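Visit report: open day at the Toprak railway archive
2022-01-24

The Toprak archive keeps the working papers of a narrow-gauge military supply line built before the First World War and extended twice during it. It opens to outside readers by appointment and holds one open day each winter. I attended to check the station returns against the published account by Muammer Kocabaş, who dates the second extension to December 1915.

The building has two floors. The reading room is on the upper floor and seats 12. The lower floor holds the plan chests and a long table where the staff had laid out 13 sheets from the original survey. The sheets are drawn in ink on linen-backed paper at a scale that shows individual culverts. Gradients are given in the left margin. Water stops are marked with an open circle, and coal stops with a filled one.

The tour covered the Goka depot first. Goka was the transfer point between the main line and the supply line, so every load had to be moved by hand from one gauge to the other. The depot ledger records wagons in and wagons out on facing pages. The two totals seldom agree. The archivist's explanation was that damaged wagons were entered on arrival and then held in the yard without a second entry. I looked at six weeks of the ledger and found remarks in the last column that support this, but the column is blank for long stretches.

The Perlow section is better documented. It ran for 50 kilometers through low, wet ground, and the engineers' letters deal mostly with drainage. One letter asks for replacement ties three times on a single page. Traffic on this section was limited to daylight until the passing loops were finished. Kocabaş treats the loops as complete when the extension opened. The letters do not agree with him — two of the loops were still being graded the following spring.

Some practical points. Pencils only. Photography of the sheets is allowed without flash. Copies must be requested on a form at the desk, and the plan chests are not fully indexed, so it is worth asking for a drawer by section name as well as by number.
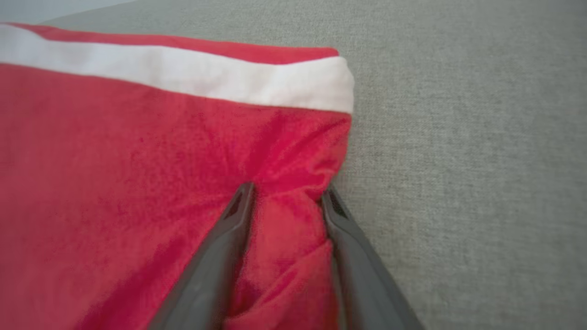 Pestov, the last station on the line, had its own set of closure markings, and the staff showed the table of them at the end of the tour. An open section was drawn as a plain red block. A section closed to loaded wagons was drawn in red with one wide white band running across it, the same arrangement of colors as the red fabric in the photo. On the survey sheets the band is level. The clerks at Pestov drew it by hand in the daily returns and it often slopes, which has led at least one later writer to read a second symbol where there is only one. A full reading of the returns would settle how often the section was closed in the first winter. They are in drawer 6, in four bundles, and I have asked to see the first two on my next visit.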